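The rule everyone asks Anong Khunthong about is the one on fruit stems. It sits on page four of the house practice guide she wrote for Droro, and it says that when an operator picks up a fruit that still has a stem, the gripper pads go on the sides and stay clear of the dimple.

"People laugh at it," she says. "Then they spend an afternoon with a bag of apples and they come back and ask if I can make it longer!"

Khunthong runs recording standards at Droro, where operators work in pairs with hand-held grippers, moving ordinary household things around ordinary rooms so that robot arms can later learn from the movements. Her guide is now on its sixth draft. The first was a list taped inside a cupboard door. The current one covers grip, pace, shared workspaces, room setup, labeling and what she calls manners, and she can talk about any of these for as long as you have coffee.

We start with grip, and she is out of her chair almost at once, showing me with two fingers how far to open before going in. The guide asks for a wide, even opening, a straight approach, a short pause with the object between the pads, and only then a squeeze. The pause is her favorite part. She fought for it for months, because it slows everybody down and the people who plan the sessions would rather have more of them.

"But look at a recording without the pause," she says. "You can't tell where the reach ends and the grasp begins. The person labeling it has to guess, and two people will guess two different places. Put the pause in and they agree. I love that. Such a small thing, and it fixes a whole column in the spreadsheet." 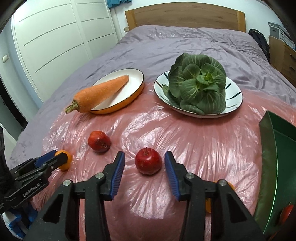

How long should the pause be? Long enough for the operator to say the name of the object silently, according to the guide. Khunthong tried giving it in fractions of a second and found that people began counting under their breath and forgot what their hands were doing.

The part on shared workspaces came out of a project called Flodeo, in which two grippers worked on the same layout. Before that, Droro had mostly recorded single operators, and the rules didn't say a word about what happens when two people want the same corner. The answer they settled on is borrowed from kitchens. Whoever is already moving keeps moving. The other one holds still, stays low and waits, and nobody crosses over somebody else's arm.

"You say 'in' when you start and 'clear' when you're out," she says. "It feels silly for ten minutes. After that you can't imagine doing it any other way, and you start saying it at home when you're making dinner."

She is just as keen on soft surfaces. A table is easy, she explains, and a bed or a couch is where you learn something. Things roll toward a dip. A plate tips when you press on one side. Her rule is that an item which has shifted by itself is left where it is and the take goes on, provided it can still be reached. Operators used to stop and tidy, and the guide now asks them to resist.

"A robot in a real home won't get a reset," she says. "So let the orange roll. Go get it where it is. Those are wonderful recordings, some of the best we have."

A lay-down sheet is allowed under food. The guide says to smooth it if an edge might catch a finger, and otherwise to leave the creases alone. Produce may be grouped in a tray or spread out on dishes, but a mixed group has to be logged as mixed, with every kind named. Single-kind groups and mixed groups are kept apart in the records at Droro, and mistakes there take ages to untangle.

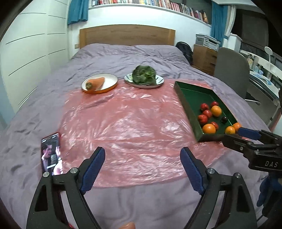

Flukwood, reading an early draft of the guide, wrote back that the mixed-group rule was too strict for small teams, and asked whether naming the most common kind would do. Khunthong took the comment seriously. She went through 62 old takes with the looser rule in mind and decided against it, though she did add a shorter form for teams with no labeling staff of their own.

"They were right that it was a pain," she says. "I just wanted the information so badly. If there's one odd fruit in the group, that's the one I want to hear about."

The chapter on manners is the shortest and the one she is proudest of. Ask before you open a closet. Put things back where they were, including the things you think look better somewhere else. Write down what was in the room at the start, and don't make a place look like a showroom for the sake of a nicer recording. Food that has been handled is kept out of the next meal unless the household says otherwise.

Droro has roughly 2,000 takes recorded under the current draft, and a seventh is on the way. Khunthong wants a page on leafy vegetables, which bend and spring back and come apart in the pads, and she hasn't found wording that two operators will read the same way. She has tried "gather, then lift" and "support the base." She is testing both with a group at Âu, and expects to have an answer by December.

"Cabbage first," she says, already reaching for her notebook. "Then I'm going after grapes."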